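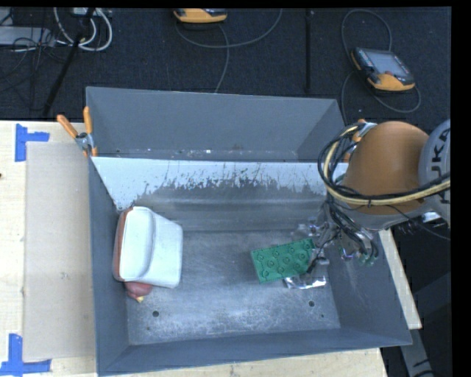 February, 4:40 pm

Indigo vat, batch 5. It finally turned! I left it under the lid after lunch and when I came back there was a coppery skin on top and the liquid underneath was a proper yellow-green, like weak olive oil. Smells awful, very happy about it.

Temperature was 101 F when I checked. I'd let it drop to 92 overnight and it sulked all morning, so the old blanket goes back on tonight, plus the second lid.

Dipped the Skestis linen first (three short dips, airing between) and then a skein of the Yimer wool. The linen is lovely, a soft mid blue with hardly any streaks. The wool took much faster than I expected and one end is darker, my fault for letting it float. Might overdye the whole skein and call it navy.

Used roughly 300 g of fructose so far across all the batches. We need more before the Prellura order.

Juwita Hutapea wants to try folded cotton with clamps tomorrow. Yes please!! Soak the cotton overnight, and please don't stir the vat after 9, let the sediment settle.

Still to do: rinse the linen again, label the swatches, find the other thermometer.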